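Speaker notes – Sandwich station layout, Pralterport canteen session
October 5, 2022

Slide 1. Introduce the topic: cold sandwich assembly on one table. Two points to make, order of work and plate spacing. Skip the history of the Prullen kitchen unless asked.

Slide 2. Baseline figures. 363 sandwiches over the February trial, 46 of them returned for uneven filling. Pause here. Most of the returns were lettuce folded under at one side, so the top slice sat at an angle.

Slide 3. Plates first, then bread. Plates go in a row across the middle of the table before any food is opened. Different colours help when orders differ – pale for plain, blue for mustard, green for no butter. Bread goes down one slice at a time. Lettuce and the mustard bottle stay to the left of the plates.

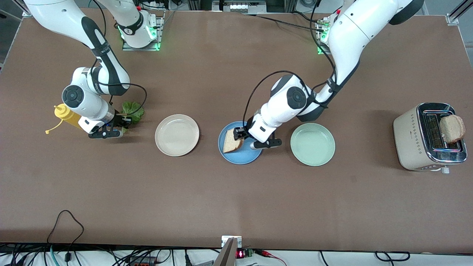
Echevarría asked at the last run-through whether the mustard should go on before the lettuce or after it, as their own sheet says after. Answer: before. Mustard on a wet leaf slides, and the second slice goes with it.

Slide 4. Timing. Target is 66 seconds per plate, bread to top slice. The Miteck sheet allows more than that but includes cutting. State this clearly, the two figures get compared every time.

Slide 5. Storage. Lettuce washed, dried and separated into leaves beforehand. Bread stays in the bag until the plates are out. Wipe the nozzle between batches.

Slide 6. Questions. Allow ten minutes. Handouts are by the door, 2 sheets each.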